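Ticket 913 - Scheduled posts on the Cloninard blog going out at the wrong hour
Status: Resolved
Opened: April 2, 2024
Product: Nestel (blog scheduler), Darklow theme
Priority: Normal

Hello again! I write a weekly column about habits and routines, so you can imagine how I feel about my posts turning up at random times. They're set for 6:30 in the morning and lately they land whenever they like. Screenshots of the queue are coming in my next message. The last post to go out on time was in February.
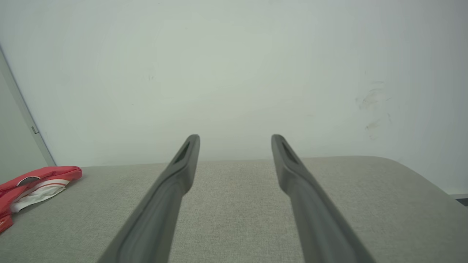
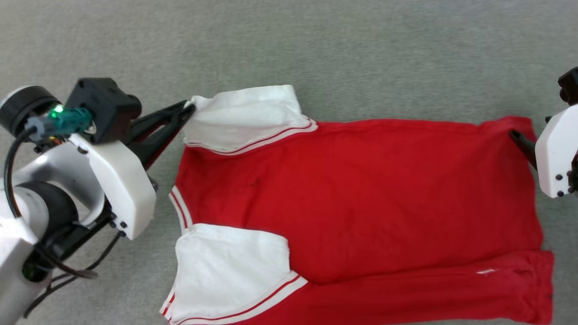 Attachments: light gray upholstery; red and white garment on gray carpet.

What I've tried so far:

- Logged out, logged in, cleared the browser cache. No change.
- Checked the time zone under Settings. It's correct, and the little clock beside it matches my kitchen clock to the minute.
- Deleted one scheduled post and made it again from scratch. It still went out late, at 9:12.
- Switched from Darklow to the default theme for a day. Late again, so I went back to Darklow (I love it too much to leave it off!).

Reply from support

Thanks for such a thorough list, it saves us both a lot of typing! The theme can't change when a post goes out, so you can leave Darklow alone. Could you open Tools, then Queue, and tell us the number next to "Pending jobs"? Please also look at "Last run" just under it and reload the page a couple of times over the morning to see whether it moves.

Customer

Pending jobs is 112, which seems like a lot for a person who posts once a week. Last run said 8:47 when I first looked. I reloaded at 9:30 and it was the same, then I opened the blog itself in another tab and it jumped straight to 9:31. Is that a clue? It feels like a clue.

Reply from support

It's a great clue! Your queue is only waking up when a visitor loads a page. At 6:30 you may not have any visitors yet, so the post sits there until the first reader comes along. A busy site would never notice.

The 112 jobs are a separate thing. They look like leftover link checks from the Gallagher add-on, and they're ahead of your post in the line. Please do these in order:

1. Go to Add-ons, open Gallagher, and turn off "Check old links."
2. Go back to Tools, Queue, and press "Clear finished and failed." Your drafts and scheduled posts are stored elsewhere and won't be touched.
3. In Settings, Scheduling, change "Run queue" from "On visit" to "On timer."
4. Set the timer to 300 seconds and save.
5. Schedule a short test post for early tomorrow and don't open the blog before then.

Customer

Steps 1 to 4 done. Pending jobs went down to 2, and one of those is the test post. I had to press Save twice on the timer page - the first time it went back to "On visit" with no message at all. Might be worth a look on your side.

Customer

It worked!! Test post went out at 6:33 and I hadn't so much as opened the laptop. I'm delighted. Can I set the timer lower so it's closer to 6:30, or is that asking for trouble?

Reply from support

Wonderful news! You can go down to 60 seconds on your plan and it won't hurt anything with a queue that short. We were able to repeat the double save on the timer page, so that's been passed along as a bug under its own ticket. You can turn link checking back on if you miss it, but choose "Monthly" this time.

Customer

Set to 60, pressed Save twice, reloaded to be sure. Link checking is staying off for now. Happy for you to close this one, and thank you so much for the quick answers!

Ticket closed by customer.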